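Skurkasthorpe Repair and Reuse Club
Minutes of the February general meeting

Start: 7:05 p.m., main room, upstairs
In the chair: Mostafa El Idrissi
Notes: Abilio Manzano
Present: 24 members, plus two guests from the Kalinowski Street Gardeners

1. Opening and last month's minutes

Mostafa opened with a big thank you to everybody who came out in the sleet. Last month's minutes were accepted with one fix: the sewing table is open until 8:30, and the minutes had 8:00. Abilio has changed the copy on the website.

2. The year in numbers

This was the part many of us had been waiting for! Abilio read out the totals from the log sheets. Last year 1136 items came through the door and 981 of them went home working. That is our best year ever, and the room clapped for a good while.

Lamps were the most common item again, then zippers, then toasters. Clocks did very well (the back table is getting really good at clocks). The items that beat us were mostly glued-shut headphones and two kinds of coffee maker where the pump can't be bought separately. Abilio would love to have clearer handwriting on the log sheets, especially in the "what was wrong" column, where he found the word "sad" four times.

A member asked if we could also log how long each repair took. There was some back and forth on this. People at the busy tables felt it would slow them down. Agreed to try it at the bicycle stand only, through spring, and look at it again.

3. Money

Balance is healthy. The largest expense last quarter was the new soldering station for table three, made by Funix, and everyone who has used it is thrilled with it. Donations in the jar are up. The room fee stays at $100 a month until summer.

Proposal to buy a second box of assorted fuses and a better set of small screwdrivers. Carried, all in favor. Abilio to order.

4. Bag Week

Mostafa is very excited about this one, and by the end of the item so was everyone else. The idea is a full week in spring given over to bags: backpacks, totes, gym bags, shoulder bags, anything with a strap that has given up. We turn away a lot of bags on normal nights when the sewing table is full, and people nearly always say they will throw the bag out when they get home. A whole week would let us catch up and teach people to do the easy fixes themselves.

The sewing table reported on what they can handle. Torn straps, loose linings and popped seams are no trouble. Zipper sliders can usually be swapped in ten minutes if we have the right size. Heavy canvas and leather need the old Kuston machine, which has just been oiled and is running beautifully. Waterproof coatings that have started to peel can't be saved, and we should say so on the poster so that nobody makes a trip for nothing. 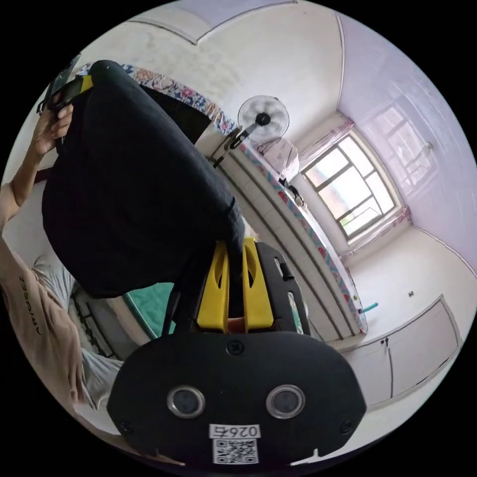

Thread was discussed at some length. Polyester holds up better than cotton on anything that carries weight, and bonded nylon is better still, but it is hard on the domestic machines. We will stock black, navy, tan and gray. Other colors can be brought in by the owner. Webbing for straps will be bought by the roll in two widths, and several members offered to save buckles and D-rings from bags that are past saving.

One of the guests asked if we would take on garden aprons and tool rolls in the same week. A loud yes from the sewing table. The gardeners will send over a pile in advance so the cutting can be done early.

Agreed:
Bag Week to go ahead in spring, exact dates to follow once the room is confirmed.
Mostafa to draw the poster.
Sewing table to write a one-page sheet on how to box-stitch a strap, with drawings.
Bags must be empty and clean when they are handed in. Please check the small pockets too!

5. Parts library

The drawers along the north wall have been sorted and labeled, and they look wonderful. Knobs, feet, springs and plugs each have their own section now. If you take the last of something, write it on the clipboard. If you don't know where a part goes, leave it in the red tray and it will be found a home.

There was a question about old chargers. We have far too many. Agreed to keep two of each common type, test the rest, and put the good ones on the giveaway shelf.

6. Training nights

The multimeter evening was packed and we ran out of chairs. It will be repeated. Other topics people asked for: sharpening kitchen knives, darning by hand, replacing a lamp cord, and truing a bicycle wheel. Mostafa offered to lead the lamp cord evening. The knife session needs someone with proper stones, so please ask among your friends.

Younger members would like a night where they take apart whatever they want with no duty to put it back together. This got the warmest response of the evening. We need safety glasses in smaller sizes, and anything with a large capacitor or a microwave transformer stays out of the pile.

7. Any other business

The kettle has been fixed again, this time with a new lid spring from the parts library.

Please don't prop open the side door during sessions, as the heating bill is shared.

The gardeners invited us to their seed swap and asked if a couple of us could bring a bench and sharpen pruners there. Five people put their hands up right away. Abilio will pass on the details.

Lost and found: one striped scarf, one reading glasses case (no glasses), one very nice wooden-handled awl. See Abilio.

8. Actions

Abilio: order fuses and screwdrivers, update the log sheet with a time column for the bicycle stand, send seed swap details.
Mostafa: Bag Week poster, confirm the room, plan the lamp cord evening.
Sewing table: strap sheet, thread and webbing list with prices.
Everyone: look for a knife sharpener and bring spare buckles.

Meeting closed at 8:50 p.m. The next meeting is at the usual time, and the date will be posted on the door.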